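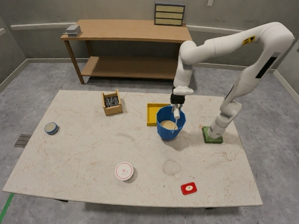

Speaker notes: Two grippers, one stirring stick

4 min read

Slide 1. Opening (keep the picture up while people sit down)

Morning, everyone. I'm going to talk about stirring. I've spent most of the time since February on stirring, and I think it's a brilliant test for a gripper, much better than it sounds. The stick is going into the blue bucket, and everything I say for the next quarter of an hour comes back to that stick.

All of this is in simulation. Say that early and say it clearly, there was a bit of confusion at Erndale when I showed the same slide.

Slide 2. Why stirring

Most gripper comparisons are pick and place. You grab a block, you move it, you let go, and the gripper only has to be good for a second or two. With a stick in something thick and creamy, the load never stops changing. It pushes back one way, then sideways, then it twists. The arm thinks it knows where the tip is, and the tip is somewhere else!

Ask for hands: who has had a tool slowly rotate in the fingers? (Expect nearly all of them.)

Point at the stick. It's thin, and it sits at a slant in the fingers. A thin stick gives you hardly any contact, so small differences in the fingers show up quickly.

Slide 3. What we compared

Two sets of fingers on the same arm, same wrist, same controller. We call them Hornura and Wandis, which are just our names for the two designs. Hornura is flat all the way down. Wandis has a shallow groove on the inside face. That's the only change between them. Same friction setting, same closing force, same path for the tip.

If someone asks which set is on the title slide, it's Hornura. Don't get drawn into the groove depth yet, that's slide 6.

Slide 4. The runs

We did 2,865 runs in total, split between the two sets of fingers. Each run is 90 seconds of stirring, or less if the stick is dropped. The start angle of the stick is changed a little every time, and so is the thickness of the stuff in the bucket.

The other things on the table – the crate of nails, the yellow tray, the white disc with the red rings – stay where they are in these runs. They belong to other tasks in the Paterson set, which I'd love to talk about over coffee. The nails are great fun and a complete nightmare for contact solving.

Slide 5. Results, part one: drops

Hornura dropped the stick 117 times. Wandis dropped it 19 times. Pause here and let people read the bars.

I really was surprised by the size of that gap. I'd expected the groove to help with twist and do very little for drops, but a lot of the drops begin as twist. The stick turns a few degrees, the contact patch shrinks, and on the next pass through the thick part it goes.

Play the slow clip, twice if there's time. The second half is where you see it.

Slide 6. Results, part two: where the groove loses

Pick-up. Flat fingers don't mind much where the stick is when they close. Grooved ones do, and if the stick is off to one side it gets caught on the lip of the groove and sits crooked for the whole run. It's held firmly, but crooked, so the tip is out of place and you get scraping on the bucket wall. I counted scraping as a separate score, and on that one Hornura comes out better.

A shallower groove might fix it. A wider one might too. We haven't tried either, so don't promise anything.

Slide 7. Controller

Short slide. Both sets were run with plain position control first, then with a softer setting that lets the wrist give a little. The softer setting helped the flat fingers a lot and the grooved ones only slightly. If you're stuck with flat fingers on your own arm, try this before you start designing new ones – it's an afternoon's work.

Slide 8. What I don't trust yet

The creamy stuff. Our model of it is simple, it doesn't climb the stick or dry on it. On a real bench the fingers would get messy and the friction would drop, and I have no idea which set copes better. That's the next thing I want to find out, and if anyone here has a real arm and doesn't mind cleaning it, please come and find me afterwards.

Slide 9. Questions

Leave the title picture up again. Likely ones: why not three fingers (we only had the mounting for two), why not a proper whisk (we will!), can I have the files (yes, the address is on the last slide).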